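プレスリリース
報道関係者各位
Gidanwood学院 ロボット制御部

画面の中の黄色いアームに「片づけ」を教えています 学生プロジェクト「Varar」、Valcárcel杯シミュレーション部門に出場、7月に公開練習も開きます

こんにちは、Gidanwood学院ロボット制御部の広報係です。プレスリリースというものを書くのは今回が初めてで、先輩から「かたい文章は顧問の先生が直してくれるから、まず好きに書いて」と言われ、好きに書いたら、そのまま通ってしまいました。少し長いのですが、おつきあいください!

わたしたちは昨年の秋から、シミュレーションの中でロボットアームを動かす「Varar(ヴァラール)」というプロジェクトに取り組んでいます。このたびVararチームで、学生向けロボット競技会「Valcárcel杯」のシミュレーション部門に出場することになりました。部として競技会に出るのは久しぶりで、シミュレーション部門は初挑戦です。

課題は「机の上の小物を引き出しに片づける」。大会規定では、同じ部屋と同じ家具の3Dデータが全チームに配られ、そこでアームをどう動かすかを競います。机に置かれた青い小さな円柱をつまんで、開いている中段の引き出しの上まで運び、そっと放す。文字にするとたったこれだけなのに、わたしたちはこの動作に半年以上つきあっています。

最初のころは、アームが円柱に近づく途中で指先を机にぶつけてばかりでした。シミュレーションなので何も壊れませんし、修理代もかかりません。それでも、画面の中で机にぐいぐいめり込んでいく指先を見ると「ああっ」と声が出ます(部室の外まで聞こえていたらしく、隣の写真部にはご迷惑をおかけしました)。
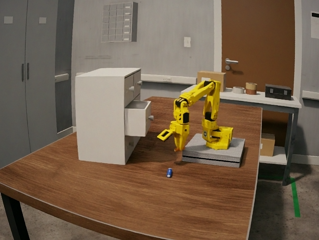

円柱ひとつに半年かかった話

円柱って、やっかいなんです。四角い積み木なら、向かい合う面を指ではさめばだいたい落ち着きます。円柱が横になっていると、指が片側に先に触れただけでころんと逃げます。しかも転がる方向は、触れた場所や角度でころころ変わります。

はじめは、決まった位置に置いた円柱を決まった動きで取りにいくプログラムを書きました。うまくいったときはみんなで拍手したのに、次の週に円柱の位置を少しずらしてみたら、もうまったくつかめません。そこで方針を変えました。人がコントローラーでアームを操作して、その動きを記録し、記録をもとに動作を学習させるやり方です。

ここからは、ひたすら記録、記録、記録の日々でした。目標は2,000回分。放課後に交代で席につき、一人が操作、もう一人が記録のチェックを担当します。春休みが終わるころ、集まった記録は2,227回分になっていました。目標を超えても誰も止めなかったのは、最後の週になって急に操作が上手になった部員が続出し、「もう一回だけ」が終わらなかったせいです。夕方6時の下校放送が流れてから慌てて保存したことも、一度や二度ではありません。

ただ、記録は多ければいいというものでもなくて、途中で迷って行ったり来たりした操作まで混ぜて学習させると、アームも同じように迷います。あれには笑いました。円柱の手前で指先を左右にふらふらさせる癖が、操作に慣れていなかったころの自分にそっくりだったんです。いまは記録を一つずつ見直して、残すものと外すものに分ける作業をしています。地味ですが、部の中ではいちばん意見がぶつかる作業でもあります。「このふらつきは残すべき」派と「外すべき」派が、いまだに決着していません。

引き出しの縁という難所

円柱をつまめるようになってから、次の壁がやってきました。引き出しです。開いている段の中に入れるには、いったん縁より高く持ち上げて、横に移動して、下ろさないといけません。近道をしようとすると縁に当たります。高く上げすぎると時間を使いますし、運んでいるあいだに円柱がずれてしまうこともあります。

チームの中で意見が割れたのは、放す高さでした。引き出しの底ぎりぎりまで下ろしてから放すか、縁を越えたところで早めに放すか。大会の採点では、小物が引き出しの中に収まっているかどうかに加えて、動作にかかった時間も見られます。早めに放したほうが時間は縮まるけれど、中ではねて外に出てしまう回がある。底まで下ろせば安心だけれど、今度は手首のまわりが縁に近づきます。ホワイトボードが図でいっぱいになるまで話し合って、いまのところ「縁の少し下まで下ろして放す」という折衷案で練習しています。大会直前にまた変わるかもしれません。

計算機のこと

学習には、かなりの計算時間が必要です。部室のパソコンだけでは一晩まわしても終わらず、朝に来てみたら更新の再起動で全部止まっていた、という悲しい事件もありました。現在は、地元のソフトウェア会社Plimasonさんから、使わなくなった計算用マシンを譲っていただいて使っています。ファンの音が大きくて、電源を入れると部室で内緒話ができません。でも、おかげで設定を変えて試す回数が一気に増えました。Plimasonさん、本当にありがとうございます!
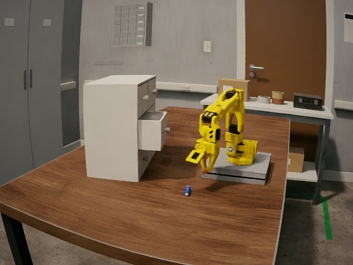

シミュレーションで覚えさせた動きは、そのまま本物のアームでも使えますか。

そのままでは難しいと考えています。指先と物のあいだのすべりやすさ、関節のわずかな遅れ、光の当たり方などが本物とは違うので、実機で使うには調整や追加の記録が必要になります。今回のValcárcel杯シミュレーション部門は、最後まで画面の中だけで行われる競技です。実機への移しかえは、大会が終わってから来年度のテーマとして部内で検討します。

7月の公開練習に来てください

大会に先立って、公開練習を7月に行います。場所は学院本館の410教室。定員は40名、参加費は無料です。見学だけでもかまいませんが、コントローラーを握って、画面の中のアームを動かす体験もできるように準備しています。小学生から大人まで、ロボットの知識はまったくなくて大丈夫です(小学生の方は保護者の方と一緒にお越しください)。

体験で挑戦してもらうのは、わたしたちと同じ「青い円柱を引き出しへ」です。正直に申しますと、部員の中には、体験に来た中学生のほうが上手だったらどうしようと今から心配している人がいます。わたしもその一人です。もし一回でできてしまった方がいたら、ぜひコツを教えてください。そして、よければ来年うちに入学してください!

当日の流れは次のとおりです。
午後1時 開場
午後1時30分 Vararチームによる課題の説明と、学習済みの動作の上映
午後2時 操作体験(順番にご案内します)
午後3時30分 部員との質問タイム
午後4時 終了

操作体験の記録は、ご本人の同意をいただいた場合だけ、今後の学習用データとして使わせていただきます。保存するのはアームの動きの記録のみで、お名前やお顔は含みません。同意されない場合も、体験は同じようにしていただけます。

部のこれから

ロボット制御部は、もともとライントレースカーを作る部活でした。いまも車班は元気に活動していて、廊下に黒いテープのコースを貼っては、はがすように言われています。Vararはその車班から分かれてできたチームなので、アームに関しては先輩も後輩もなく、全員が同じところから始めました。去年入った一年生が、いまではつかみ方の設定をいちばんよく知っています。

大会では、円柱の置かれる位置が毎回変わります。本番でどの位置が出るかは、当日その場で発表されるまでわかりません。練習で苦手だとわかっているのは、円柱が引き出しのすぐそばにあるときと、アームの土台に近いときの二か所です。土台に近いと腕を折りたたむような姿勢になって、動きがぎこちなくなります。残りの期間は、この苦手な位置の記録を重点的に増やすつもりです。

結果がどうなっても、大会のあとに学院のウェブサイトで報告を出します。うまくいかなかった回のことも載せます。個人的には、そちらのほうが読んでいて面白いと思うので、たっぷり書く予定です。

取材について

放課後の練習の様子は、事前にご連絡をいただければ取材していただけます。部員へのインタビューも歓迎ですが、操作中に話しかけられると手元が狂うので、声をかけるのは円柱を放したあとでお願いいたします。撮影をご希望の場合は、その旨を申し込みのときにお書き添えください。

公開練習の参加申し込みと取材のお問い合わせは、Gidanwood学院事務室内、ロボット制御部広報係まで。学院ウェブサイトのお問い合わせフォームから、件名に「Varar公開練習」または「Varar取材」と入れてお送りください。公開練習は先着順で、定員になり次第受付を終了します。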